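Teaching by hand, badly

I have been showing a pair of robot arms how to put earbuds away since March, and I would like it known that I was once considered good with my hands. I have rewired lamps. I have iced a cake. Now I sit in a unit at the back of the Trevard estate, holding two plastic handles like a man on an exercise machine, and I fail to pick up an earbud.

The way it works at our place is that the handles I hold are small copies of the arms on the table. I bend mine, theirs bend. I squeeze, they squeeze. Everything gets recorded as I go — the joint angles, the camera pictures, the lot — and afterwards the software, which is called Wenura for reasons that left with whoever named it, studies the recordings and tries to do likewise. So the arms learn from my example. I think about this more than I should, usually on the bus.

The first surprise was how much of an ordinary job is done by feel. When you open an earbud case at home you aren't looking at it. You're looking at the telly, and your thumb finds the lip and flicks. Through the handles there is no lip. There is only a faint sort of sponginess when something is in the way, and it feels the same whether it's the case or the table. I spent most of my first morning trying to lift the table.

The second surprise was that being good at it is no use unless you're also dull. I got rather slick by the end of the second week and started showing off, passing things from left to right with a bit of a flourish. Wenura learned the flourish. It didn't learn the passing, but for several days it would raise one arm in the air at the start of every attempt and hold it there, like somebody hailing a taxi. We threw out 64 of my recordings. I was told this kindly.

Since then I've worked to a routine. Come in slowly, stop just short, close, wait a beat, lift. No humming, as it makes me sway. If I fumble a piece I pick it up again at the same pace, without sighing, and we keep that one, on the grounds that the robot is going to fumble as well and ought to know what a decent recovery looks like. 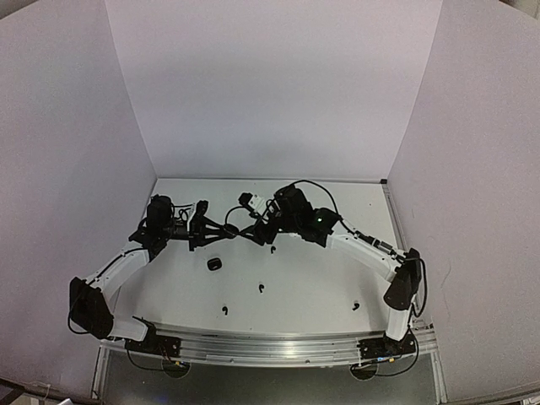

How many times do you have to show it the same thing?

For a fiddly job with two arms, we plan on 200 good goes before we bother training anything, and then more of whichever bit it gets wrong. The number matters less than the spread. If every piece starts in the same spot each time, you end up with a robot that is marvellous at that spot and helpless an inch to the left of it. So between goes I scatter the pieces about, and I've found that I am terrible at scattering. Left alone I put things in a tidy arc. These days I shut my eyes and drop them.

By last Wednesday I had reached 1272 recordings across all the tasks, counting the ones with the pegs and the dreadful fortnight of zips. The whiteboard says so. Someone has written "only 600 of them any good" underneath, and I have my suspicions but also, having watched a fair few back, no real argument.

Watching back is the worst part of the job. It's like hearing your own voice on an answerphone, except it's your wrists. I have a habit of nudging a thing twice before I grip it, once to check it's there and once, apparently, to apologise. I never knew. The arms do it now as well, all on their own, when nobody is at the handles: nudge, nudge, grip. The chap from Garcia who came to look at the set-up asked whether the double tap was some clever way of finding the object. I said it was under review.

Next month we move on to folding cloths, which I can't do properly at home either. I've asked for a second person to share the handles, so that at least the bad habits come in two flavours. In the meantime I'm practising on tea towels in the kitchen, slowly, stopping just short, waiting a beat. It takes ages to dry up.

Recent posts
The great zip fortnight
Gotitum: three days with a calibration board
Why my wrists hurt and what I bought for them
Pegs, holes and the temper of a grown man
A chair review, of sorts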